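Gullcombe plots, anyone looked at the access?

Saltmarsh_Tim
We're looking at one of the plots above the estuary at Gullcombe, the ones Drisalel are marketing. Outline permission for a single dwelling, sloping down to the south, mains water and electric at the boundary. No mains drainage. The track is private and goes over land still owned by the farm. The agent says there is a right of way but can't tell me who pays for the surface. Has anybody here bought one or got as far as the searches?

plot_hunter53
We got as far as the searches on plot 6 and pulled out. The right of way was fine on paper, for all purposes, but there was nothing in writing about upkeep. Our solicitor wanted a deed between all the owners and the seller wouldn't wait for it.

Marram
You don't need a deed with all the owners. If you use a right of way you can normally be asked for a share of the repairs anyway. We've been on a shared track outside Plutbridge for 3 years and we split the stone each April. It has never been a problem.

plot_hunter53
It's never been a problem because your neighbours pay. Try selling to someone whose lender wants to see it in writing.

Marram
Our lender didn't ask.

Saltmarsh_Tim
Ours has asked already, so I think I'm stuck with getting something drawn up. What about the drainage? I was assuming a treatment plant with a soakaway.

Paavo Miettinen
I bought plot 3 and we are building now, so I can answer some of this. The ground is clay once you get below the topsoil. The soakaway test failed in both holes. We ended up with a treatment plant discharging to the ditch on the lower side, and for that you need the ditch owner's consent as well as checking the discharge rules. Ask for the consent before you exchange. Mine took from April until well into the summer.

The electric is at the boundary, but it is the top boundary, and the outline drawing puts the house at the bottom. Get a quote for the trench as well as the connection. Savolainen did my groundworks and I would use them again.

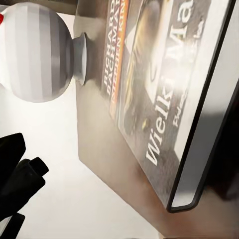

Striped vase (render)

As for the track, the farm does fill the holes, but only when they need to get a trailer down. I have paid for stone once.

Kestrel Lane
What did you end up paying for the ditch consent, if you don't mind saying?

Paavo Miettinen
£700 to the owner, plus my solicitor's time and his.

Kestrel Lane
That's not bad. We were asked for a good deal more than that at Plutbridge and went for a sealed tank in the end.

Marram
A sealed tank for a family house is daft. You'll be paying for emptying for ever.

Kestrel Lane
It's a weekend place. It suits us.

Saltmarsh_Tim
Thanks Paavo, very useful. Is the ditch owner the farm or somebody else? The title plan I've been sent stops at the hedge.

Paavo Miettinen
Somebody else, the field below was sold off separately. You can get the title from the Land Registry. If your plot is further along than mine it may be a different owner again, so check your own stretch.

plot_hunter53
And check when the outline runs out. Ours had less time left on it than the brochure made out.

Saltmarsh_Tim
Will do. I've sent Drisalel a list this afternoon and will post what comes back.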